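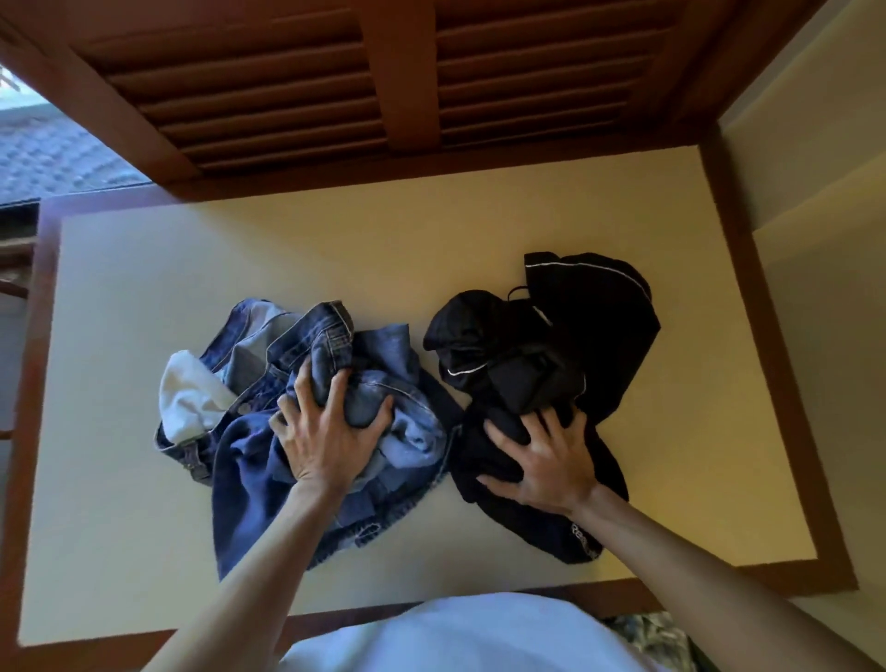

13 Mar 2021

Laundry again. Which means I'm thinking about robots again, sorry.

Quick post because the second load finishes in 14 minutes and then I have to go deal with it.

So the washing part has been solved since before I was born. Throw it in, push button, walk away. Drying, same. Dishes mostly solved, if you don't count loading and unloading, and I do count it. Floors sort of solved — ours gets stuck under the radiator but it tries. Folding? Nothing. Zero. It's 2021 and I'm still standing at a table with a pair of jeans in a wad.

I went to the open day at Ploketti in January (they do shelving and parts handling, out past Rukwood, the big gray building). Mostly I wanted to see the arms. And the arms are great! They pick up a box, turn it, put it down exactly where the last one went, all day. Boxes though. A box is the same box every time you look at it. I asked one of the engineers if it could do a t-shirt and she laughed, not in a mean way. She said they had tried it for fun, a towel, flat on a bench, and it took 2 tries and most of a coffee break. A towel! The easiest thing in the basket.

Now jeans. First you have to work out where the waistband is. Then there's a pocket hanging inside out, and that has to go back in. One leg is twisted round, the other is under it. I do all this without looking half the time, I sort of press down and grab a bunch and give it a shake and the shape comes back. How do you write that down for a machine? What does "shake it a bit" even mean in numbers. I don't know how hard I pull. Enough.

And dark slippery stuff is worse. Black on black, no idea which fold is a sleeve and which is just a fold until you get your fingers in. My hands know before I do. A camera looking down at a black pile is going to have a bad day I think.

There was that folding machine a while back, Virág or Virag, the tall cabinet thing. You clipped each shirt on at the top and it came out folded at the bottom. Nice. Except clipping it on straight WAS the job. By the time you have it the right way round, buttoned and hanging from two clips you are three seconds from done anyway. And it wouldn't take anything thick. I think a hotel laundry in Pranham had one on trial, they only used it for staff polos and then it was a place to put coats.

Someone in the comments last time said it's just a matter of data, show a machine 100 ways to pick up a pair of pants and it will learn the next one. Maybe. I'm less grumpy about that than I used to be. It's how kids learn, more or less, and my kids still can't fold so hm. But I'd bet on that way over the clip machine. The clip one wanted the clothes to be tidy before it would tidy them.

What I'd settle for, right now, in order:

- something that turns things right side out. Only that. I'd pay real money
- something that matches socks
- something that carries the pile upstairs (stairs!! nobody even tries)

Folding can come after. I timed myself last week and a full basket took me 30 minutes, with a podcast, and a good chunk of that was untangling and turning stuff the right way. The actual fold is quick. So if a slow clumsy arm did the untangling overnight while I slept I wouldn't care if it took till morning. Slow is fine for a machine, people forget that. It only has to be finsihed by breakfast and not rip anything.

Shop floor stuff will get there first, obviously. Same part, same bin, same light. My table gets sun on one end and there's a different mess on it every day.

Ok that's the beep. Will reply to comments tonight, and yes I still owe you the post about the vaccum and the rug.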